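About > Who We Are > The Small Things Bench

Who we are

Illby started with a drawer. Hamish Innes had one in his kitchen so full of chargers, spare bulbs and short cables that it wouldn't close, and when he mentioned it to Tarık Baysal over lunch, Tarık said he had two of those drawers (plus a shoebox!). They spent that weekend emptying all three onto a dining table, and the following Monday they were still talking about it.

We're five people now, working out of one long room in Pendari, and we still love small household stuff. Sorting it, storing it, finding out if it works, passing it on to somebody who can use it. Last year 1,283 items came across our tables from homes in the neighborhood, and 1,019 of them went back out again to people who wanted them. The rest we kept for spare parts or took to the recycling center.

What's on the table

Chargers are our bread and butter. They arrive in every color you can think of, and Mulugeta Feyisa, who runs intake, is always pleased to see a bright one – a green or pink charger is so much easier to find in a drawer than yet another black one. Light bulbs come in nearly as often. We stand them up whenever we can, and we keep the original base or sleeve if it came along.

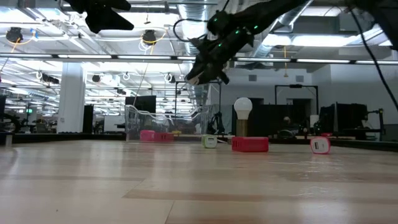
On the table: two USB chargers, a light bulb, a couple of red boxes and one of the clear bins.

Clear bins are the one thing we all agree on. We tried cardboard, we tried cookie tins, and we tried a very handsome set of baskets that Gregor Crichton found at a yard sale. Every time, things went in and were forgotten. With see-through sides you get at least a hint of what's in there before you start digging, and that saves an amazing amount of rummaging.

Come and sort with us

Our open table runs every Wednesday from 4 p.m. Bring a bag of whatever has piled up at home and we'll go through it together, one piece at a time. Keir Laing will plug in your chargers and test your bulbs while you wait, and you take home only what you want to keep. Roughly 190 households have done it so far, and some of them come back just to help (please do, there's always coffee).

We also visit schools with the Porkum box, a sorting kit for younger kids. They group things by color, then by shape, then by what they think each one does, and we hear some wonderful guesses.

Contact Illby | Open Table | School Visits | © Illby, Pendari | Back to top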